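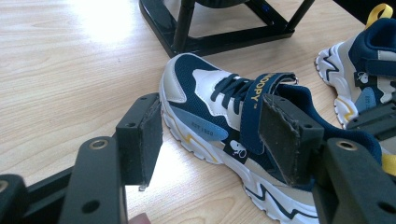
Shoes are hard on a learning system. A box keeps its shape when it is picked up, and a mug nearly does. A child's sneaker has a stiff sole, a soft upper, a strap that may be open or closed, and laces that move on their own. It also comes with a second one that looks almost the same.

The group at Bralbridge that trains robots to sort and pair footwear has spent most of its effort on this problem, and very little of that effort involves a robot. The examples come from people using hand-held grippers. A person holds the tool, works the two fingers, and puts a pair of sneakers in order on a table. A camera on the tool records the view that a robot wrist would have. Tracking equipment in the room records where the tool is at each moment.

One complete handling of a pair is called an episode. The current set holds 2,313 of them, of which 946 deal with shoes that have a hook-and-loop strap. Each episode is stored as video, a path through space, and a running value for how far the fingers are open. The three have to agree in time. If the video lags the path, the system learns to close its fingers in the wrong place, and the error does not show until a robot is tried on the task.

Birsen Dönmez runs the collection work. She trained as a mechanical engineer at Bamholm and moved over to data three years ago.

"People want to talk about the model," she said. "I want to talk about the strap. If you grip across the strap, the load goes into the strap. If you grip the side, the load goes into the mesh, and the mesh folds. Both can work. The model needs to see both, and it needs to see them done on purpose."

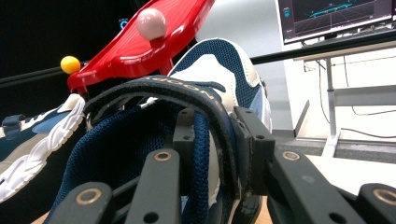
Her written procedure asks each operator to vary the approach. A shoe may start on its side, upright, or with the toe pointing away. The grip may be taken at the heel, the collar, or the instep. The operator is told to move at a steady pace and to avoid small corrections in the air, which the system copies faithfully. Pauses are treated the same way. An early model trained on hesitant operators would stop above each shoe before reaching for it.

Failed grips are kept if the operator recovers. An episode in which a shoe slips and is picked up again shows the system a way out of trouble, and 80 of these have been marked for heavier use in training. Episodes with lost tracking are thrown out. A raised hand or a turned wrist can hide the markers, and the gap that results cannot be filled in with enough accuracy for finger work.

Review takes longer than recording. Software from Babić, a small supplier, flags sudden jumps in the path, and a reviewer then checks the flagged episodes by eye. In September the team rejected 38 episodes from a single morning after finding a clock error between two machines.

The next test will take place at a returns warehouse in Jaltport, where shoes arrive in mixed bins and pairs are often split. Dönmez expects the model to do well with single shoes on a flat surface and poorly with shoes that lie inside one another. Collection for the second case has started, with smaller sizes first.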